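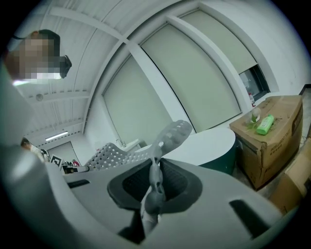
Gripper in the upstairs room, blinds mostly down, boxes still against the wall.

Print | E-mail

Notebook, Rukudari bench
24 December 2019

Short day, but I want to get this down before the break while it's fresh.

The hand-held grippers are changing the packing room faster than I expected! Back in June the plan from Gristedix was the usual one: an engineer writes the pick routine, the arm goes in, the packers get shown the stop button. Now the packers do the job themselves with the gripper in hand, and the arm at Hostby learns from those runs. Total is 2,556 usable runs as of this morning. I had to look twice at that number (and then went and told everyone on the floor).

What I keep noticing is how much the packers know that was never in our work sheets. They turn a bottle on its side before closing the fingers if the cap is slippery. They nudge a box flap with the back of the hand. All of that goes into the runs now, and when a run looks odd to me I go and ask, and there's usually a good reason for it.

Fingers: the perforated ones are staying on. They give nicely around round things and the packers like them better than the solid pair, which kept shoving light cups away. Linkage felt a bit stiff on unit 7 after lunch. Cleaned it, better, check again after the break.

Marker: keep it propped upright where the wide lens can pick it up from the start. Two runs thrown out today for a marker lying flat, both mine.

Blinds: all the way down gives steadier runs. Try one session with them all up, just to know.

Shifts. The packing crew now does up to 16 runs each and then swaps back to the line. Longer than that and wrists complain, the gripper body is bulky and you hold it out in front of you. Asked Tarawneh for a lighter shell, no answer yet. A strap would help in the meantime. I have webbing at home, will bring it.

The swap has done something nice that we didn't plan. People who used to stand at one station all day are moving around, and they talk to us about the arm as something they're teaching. One of the night crew wants to learn the labeling software, so I've set up a login and put 6 old runs in a practice folder.

Less nice: the pay sheet still has no line for teaching time. It goes in as "other," same as fire drills. If this is real work, and it plainly is, it needs its own line. Raise with Hostby first thing when we're back, and don't let it slide again.

To do
- charge all units, leave them off the chargers over the break
- second marker, printed on stiff board
- linkage on 7
- strap
- pay sheet!!

Print | E-mail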